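Flodton House Residents' Kitchen Meeting
Minutes, 3 Apr 2022

Present: Lizelle Kruger (chair), Lwazi Engelbrecht (minutes), and most of the first floor, who drifted in as the kettle went on. Apologies from the Pretorius flat, who sent a lemon cake in their place, and it was very gratefully received.

1. Last meeting
The minutes were agreed once Lizelle had corrected the spelling of Pedier, the firm that serviced the boiler. The matter of the squeaky hall door was carried over again.

2. The dishwasher
This took up most of the evening, and I have tried to be fair to everybody. Lizelle began by saying how lovely it has been to see people eating together again, and that more suppers do of course mean more plates. She would like us to settle on one way of loading so that the next person along doesn't have to start afresh. It was agreed that plates go upright in the lower rack, between the tines, and that cups go up top. Lwazi asked that the dark dishes not be crowded together at the bottom, as they are hard to spot down there and he has twice run a cycle without noticing them (he was forgiven).

There was a long and good-natured talk about rinsing. Some rinse everything, some scrape and hope for the best, and we settled on scraping well, with a rinse for anything that has had egg or porridge in it.
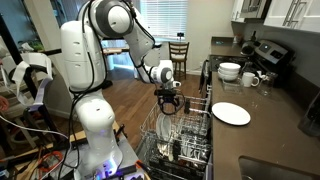
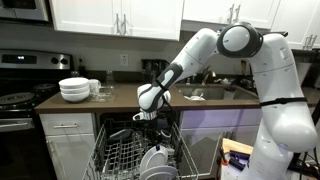
Lower rack pulled out, with the white bowls and the mug on the worktop.

3. The worktop
Everyone liked having the bowls kept in a stack, and it was agreed to carry on with that. Mugs may stand beside them, handles outward if people can manage it. Clear glass things need a little more care, being so easy to miss against the wall, and Lizelle asked that they be put away in the tall cupboard at the end of the evening. Stray dinner plates should go into the rack if there is room for them.

4. Tablets and salt
We are down to the last of the Drurnomus tablets. Lwazi will buy two boxes and put the receipt in the tin. Salt will wait until September unless the light comes on sooner.

5. Any other business
Thanks were given for the new tea towels. The cake was finished. Lizelle will fix the next meeting once she knows her shifts.

Comments (3)

Please can we add wooden spoons to the list? Mine has gone all furry from being put through the machine. Otherwise lovely minutes, Lwazi, thank you.

Sorry to have missed it! The tin the cake came in is ours, no hurry at all.

I still say rinse everything, but I'll go along with it.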